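Nondport Tide Readings: README and data card

Please read this before you use the file, and read the section on known problems before you quote anything from it. I have seen numbers from the first release repeated in places where they had no business being, usually with the warnings removed.

What is in it

One table, readings.csv, with 1,469 rows. Each row is one reading of the water level on the old tide staff at Nondport, copied by hand out of the harbor logbooks. A second table, pages.csv, lists the 302 logbook pages the readings came from, with a note on the state of each page. There is nothing else. No model output, no smoothing, no filled gaps.

The logbooks were kept by whoever was on duty. Some of those people were careful. Others wrote down the same level four days in a row, which the sea does not do. I have left those rows in and flagged them, so you can decide for yourself how much you trust a man who had a lot of other work to get through.

Columns in readings.csv

row_id: a plain number, never reused. If a row was removed, its number is gone for good.
page_id: matches pages.csv.
date_written: the date exactly as it stands in the book, spelling and all.
date_read: our reading of that date. Blank when we could not agree.
time_written: as in the book. "Morning" is a common value. Do not turn it into 9:00.
level_ft: feet and tenths above the zero mark of the staff.
hand: a letter for the handwriting, A to F. These are guesses by eye. Treat them that way.
flag: see below.
remark: anything written beside the reading, such as wind, ice, or a complaint.
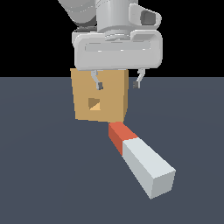
The zero mark is the first thing people ask about, and I don't have a good answer. The staff was moved at least once. A note in the second book says it was "set back up as before," and I have no reason to believe that. There is a step in the levels after the note, bigger than I would expect from weather. Mārtiņš Paulauskas thinks the step is a change in who did the reading, and he may be right, as hand C starts in the same week. Either way, please don't fit one straight line through the whole table and call the slope sea level rise. It has been done already.

Flags

0: no problem seen. This does not mean the reading is right.
1: digit hard to read, best guess entered.
2: same level as the three readings before it.
3: written over or corrected in the book.
4: the two copyists disagreed and a third look did not settle it.

Flags were given one per row, highest number wins. That was a poor choice made early on. A row flagged 4 may well have been written over too, and you will have to check the remark column to find out. Splitting the flag into separate columns is on the list for the next release. It was on the list for this one.

How it was copied

Every page was typed twice, by two people working apart, and the two versions were compared by script. They differed in 255 rows. Most of those were sevens and ones, or a decimal point that one person saw and the other took for a fly speck. Jolien De Smet went back to the books for all of them and entered a ruling where she could.

I was asked whether a handwriting program could have done this faster. We tried one on 100 rows of the cleanest pages. It did very well on the printed column headings.
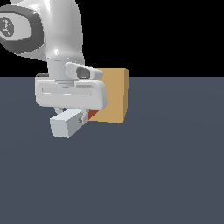 Nondport, August

Release 2 replaces release 1 in full. Do not merge them. Row numbers in release 1 were given in file order and do not match these. If your script depends on the old numbers, your script needs to change, and I am sorry about that, but not sorry enough to keep the old file up.

Changes since release 1:
- date_written added. Before this, only our reading of the date was given, which hid how often we were guessing.
- Duplicate rows from the Plollholm book taken out. Those pages had been bound into the Nondport volume and are for a different harbor with a different staff.
- Levels are now in feet and tenths throughout. Release 1 mixed feet and inches on some pages and said so only in a footnote.
- The "quality score" column is gone. I could never find out how it was worked out, and the person who added it could not tell me either.

Known problems

Winter is thin. When the staff iced up, it was often not read at all, and a missing row tells you nothing about the level that day. Any yearly average you make from this table leans toward summer.

High water is probably overstated. People wrote remarks on dramatic days and may have gone down to the staff specially to look. I can't prove it. The rows with a remark about storms do tend to fall outside the usual reading times, and that is enough to make me wary of any list of "record tides" built on them.

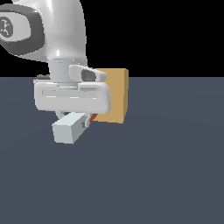
Fig. 3. Robot arm, simulated view.

The Butkienė comparison, which some of you will know from the earlier notes, matched our levels against the published table for the next port up the coast and reported good agreement. I would not lean on it. The days compared were picked after looking at both tables. If you want to do it again, pick the days first and write them down somewhere you can't change them.

Good uses: practice in cleaning old records, local history, studying how people round numbers.
Bad uses: flood planning, insurance, anything with a lawyer in it.

Opening the file

Plain text, UTF-8, commas between fields, quotes around remarks. Spreadsheet programs will try to turn date_written into real dates and will wreck it without telling you. Import that column as text. The old loader script, Jallo, still runs on this release but drops rows with a blank date_read, so check your row count after loading. If it is lower than the number at the top of this page, that is why.

Corrections

Send the row_id, the page_id, and what you think the book says. "This looks too high" is not a correction. If you have seen the page yourself, say so. Jolien keeps the list and goes through it before each release.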